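FOR IMMEDIATE RELEASE
Thursday, May 9, 2024

Gadura opens a neighborhood supper kitchen on the ground floor of the old Nieto building

Hi, I'm Encarnación Ortuño, and I run Gadura. Press releases usually get written by someone else and then have me "delighted" in the second paragraph, so I'm writing this one myself and I'll get the delighted part over with now. I'm delighted! We have our own kitchen at last, we open this month, and I'd love for you to come and eat with us.

If you don't know Gadura, we're a supper club. We started in my apartment with a pot of chickpeas and more guests than chairs, and for the past few years we've been cooking wherever people would have us: a church basement, the back half of a bike shop, one very windy parking lot. The food is home cooking from all over, because the cooks are from all over. One week it's my mother's rice with rabbit, the next it's dumplings or a big tray of stuffed peppers. Whoever is cooking picks the menu and I try very hard not to interfere (the cooks will tell you how well that goes).

The new place is the ground floor of the Nieto building, on the corner across from the bus station. Older folks in town will remember it as the Nieto hardware store. The paint counter is still in there and we've kept it for serving, and the long shelves along the back wall now hold our plates. We signed the lease last November and spent the winter on plumbing, wiring and a fight with the floor that the floor more or less won.

The dining room seats 80 when every table is out. We'll serve supper four nights a week, Wednesday through Saturday, with one sitting at 6 and another at 8. A full supper is $20, with soup or salad, a main dish, bread and something sweet. Kids under ten eat for $4. There's no separate menu for them, but plain rice or noodles can always be found if you ask, and I say that as the mother of a boy who ate nothing else for two years.

We're also running cooking classes, which I'm probably more excited about than I should be. They're small, they're on Sunday afternoons, and you eat what you make. The first round covers hand-pulled noodles, Spanish stews, flatbreads and a class on cooking with beans that I'm teaching myself. You don't need to know a thing before you come, and you don't need to bring anything either. We have aprons. We have so many aprons.
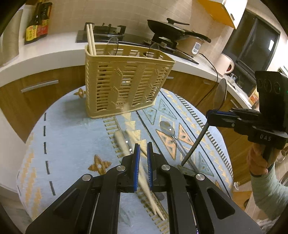 A kitchen table with chopsticks and spoons in the utensil basket.

I want to say something about the way we serve, since people always ask. Supper at Gadura is family style. The dishes come out big, they land in the middle of the table, and you pass them along to people you may have met four minutes ago. If you come alone we'll seat you with other people unless you tell us you'd like a quiet corner, and we do have a couple of those by the front window. We've had folks who came to us on their own and now book a table together every month. I can't promise you that, but I can promise you seconds.

Two local companies helped get us here and I'd like them mentioned in whatever you print. Riltia, the bakery on the north side, will be making our bread each morning, including a dark seeded loaf they came up with for our soups. Wulon did the kitchen design and put up with me changing my mind about the sinks three times. The sinks are great. Thank you, Wulon, and sorry.

We have 29 people on the schedule now, counting cooks, servers and dishwashers, and most of them have been with us since the church basement. Everybody who works a shift gets paid for it and fed before it. We're still hiring for Friday and Saturday nights, so if you like a busy room and don't mind carrying heavy dishes, stop by any weekday afternoon and ask for me.

Suppers can be booked by phone or at the front door, and we hold back a few seats at each sitting for walk-ins. Please tell us about allergies when you book. The building has a ramp at the side entrance and the restroom is on the same floor as the dining room. Parking is free in the lot behind us after 5.

Reporters and food writers are welcome to visit during prep, which starts at 2 on supper days. Just let me know ahead of time, and wear shoes you don't care about.

Media contact: Encarnación Ortuño, Gadura, ground floor, Nieto building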